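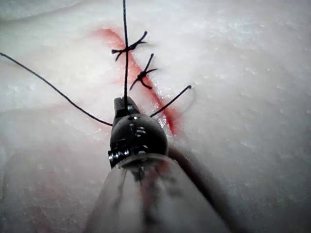 Interrupted sutures are the first wound closure most trainees learn and the one they go on correcting for longest. Each stitch is placed, tied and cut separately, so a fault in one need not spoil its neighbours. The cost is time. A continuous suture has a knot at each end, whereas an interrupted line has a knot at every stitch, and every knot has to be thrown, set down and trimmed.

At the Jungate skills centre in Cáceres, the closure course takes up two days. The first is given over to thread handling and the second to complete closures on practice tissue. Leidy Villanueva, who has run the course since February, divides the marks the same way, between what happens to the thread and what happens to the wound edge. She has kept the score sheets from 123 closures, and in 92 of them the largest single loss of marks was for thread rather than needle placement.

Bite comes first. The needle should enter the surface at close to a right angle, follow its own curve through the tissue and leave the far side at the same distance from the edge as it went in. If one side is taken deeper than the other, the edges meet at different heights and the knot holds them there. Tightening will not cure it. The stitch has to be removed and placed again.
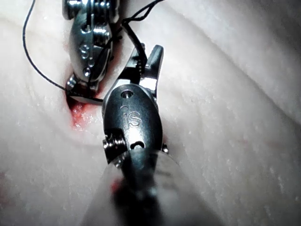 Thread management is the next heading on the sheet. A working strand that is too long snags and loops over whatever is nearest; one that is too short leaves no room for the last throws. Villanueva asks for the slack to be drawn to one side before the first throw is formed. With two instruments close together over the opening, black thread crosses the wrist of one and passes the open jaws of the other, and the operator has to know at each moment which strand is the tail and which is the working end. Black is used on the course for that reason: it can be followed against pale tissue.

The tail is kept short, and the working end is wound round the jaws before the tail is gripped and drawn through. The first throw sets the tension. The second, made in the opposite direction, locks it. Two throws in the same direction give a granny knot, which slips under load and may look sound until it does.

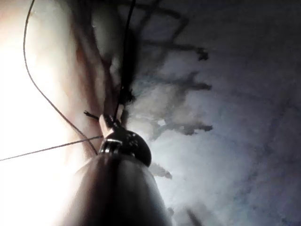
Tension is harder to mark than knot form. The edges should touch without blanching or puckering. Beginners tend to pull until the stitch feels secure, but living tissue swells in the days after closure, and a stitch that is tight at the outset becomes tighter. The Jungate sheet allows one correction per stitch and records it.

Spacing is judged over the whole line - a single good stitch says little. The common guide is that the gap between stitches should be similar to the full width of each bite, with adjustments for thickness and for how hard the edges pull apart. Trimming closes the sequence. Ends cut flush can let the knot work loose, and ends left long get caught when the next stitch is tied.
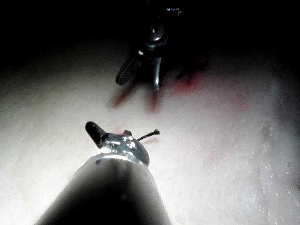
Rarex, who teaches the same material in Skenurville, would put the trimming mark lower. The length of the ends is quickly put right, Rarex argues, and trainees who worry over it lose attention for the throws, where the real failures are. The Skenurville sheet gives twice the weight to knot form and leaves the ends as a note in the margin.

Villanueva has not changed her sheet. The next group will be marked on both versions, with the totals kept separate, and the two centres will exchange the results once the last closures have been scored.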